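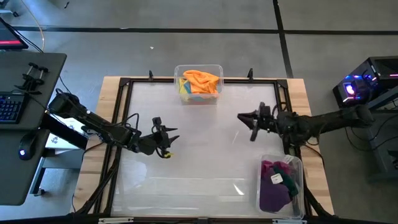 My grandmother's sourdough and my small kitchen

2022-08-17

I moved to this apartment in November and I brought with me one jar. Inside was a piece of the starter of my grandmother, which she kept in Brellis for 60 years, first in a clay pot and later in a jar that once had olives in it. My cousin Samuele Bassi divided it between the grandchildren. I received two spoons of it, and I was more nervous carrying it than carrying my passport.

For a long time I did not write about bread here, as I felt I had nothing to teach. I still have nothing to teach, but several of you asked how I bake in a kitchen where the oven door does not close completely, so I will tell you what I do.

The flour

At home we used the flour from the Lo Presti mill, a little gray and with a strong smell. I cannot buy it in this country. I tried many bags from the supermarket and the dough was always too soft, like a wet towel. Then my neighbor Firouzeh Daneshvar gave me half a bag of whole wheat from a shop near her work, and I mixed one part of it with three parts of normal bread flour. The taste is not the same as Lo Presti. It is close enough that my mother, when she visited, ate four slices and did not make any comment. In my family this is a good sign.

The waiting

My grandmother did not measure time. She looked at the dough, she pressed it with a knuckle, and she said "not yet." I do not have her eyes, so I use a notebook. In winter my dough needs 16 hours in the coldest corner of the kitchen, next to the window. Now in August it is ready in much less, and I have to put it in the refrigerator before I go to bed. Last week I forgot. In the morning it had lifted the plate from the bowl and was going down the side of the cabinet. I baked it anyway, very flat, and we ate it with tomatoes.

The oven

The door stays open by the width of a finger. I push a chair against it with a folded kitchen towel between, and I stay in the room the whole time. I know I should call the landlord again. I called him 3 times already, and the last time he told me that many people do not use the oven in summer.

I bake inside a heavy pot with the lid on, and this helps more than everything else, as the pot keeps its own heat even when the oven loses some. After the first half I take the lid off. The crust becomes dark brown, almost too dark on one side, and I turn the pot once.

What I still cannot do

I cannot make the cut on top open nicely. I bought a new blade, I watched my cousin do it on a video call, and still my loaves close again like nothing happened. Samuele says I am too gentle and that I must cut like I am angry. I will try this on the next one.

If any of you has an old starter from the family, please write to me how you feed it in hot weather. Mine smells a little of vinegar this month and I would like to know if I should give it more flour or only leave it in peace.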